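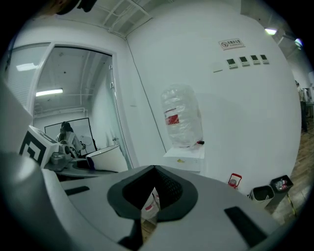 Teaching by hand at Kultevow

Kultevow opened its workshop to visitors on a Sunday in April, and I went with Svatopluk Halás from our packaging line in Perkcombe. We have been looking at whether a robot could take over some of the tray loading, and I wanted to see how the teaching is done before we talked to anyone about buying.

The method they use most is a gripper held in the hand. You carry it like a power tool, close it on the object, move the object where it should go and let go. A camera on the gripper records the whole motion, and the recordings are used to train the arm later. No arm is needed while you are recording. The gray body of the tool takes up the lower half of the camera's view, and past it you get whatever the room happens to hold: the table, the glass door, the water dispenser, the bins on the floor. A white cube with a black square pattern printed on it also shows up to the left. Pushpa Chaudhary, who ran our tour, said printed patterns of that sort give the software something fixed to measure from.

She let visitors try it. The task was to pick up a cup and set it on a saucer. I did 5 runs and two were thrown out, one for moving too fast and one for covering the lens with my sleeve. Svatopluk did better. The tool is heavier than I expected and my wrist was tired after ten minutes.

For the cup task they had 280 recordings, of which 148 were kept for training. I asked why so many were dropped. Most were practice runs by new people, and in a batch from the first week the clock on the camera was set wrong.

Remote control

After a coffee break we saw the other method, on a setup they call Nukari. The operator sits at a desk and moves a small arm by hand, and a full-size arm copies it. It is slower. A run of the cup task took the operator 90 seconds, and you could see her stop to check the distance. The advantage is that the recording comes from the real arm, so it never includes a motion the arm can't make.

I asked which one they would pick for trays. Chaudhary said handheld first, then a smaller set by remote control for the corners, where the arm has little room to turn.

Practical notes

Parking is behind the Zelenák building and fills up by ten. Wear short or tight sleeves if you plan to try the gripper. The tour runs two hours with questions. We have asked for a second visit with our own trays, and Svatopluk is sending them the measurements.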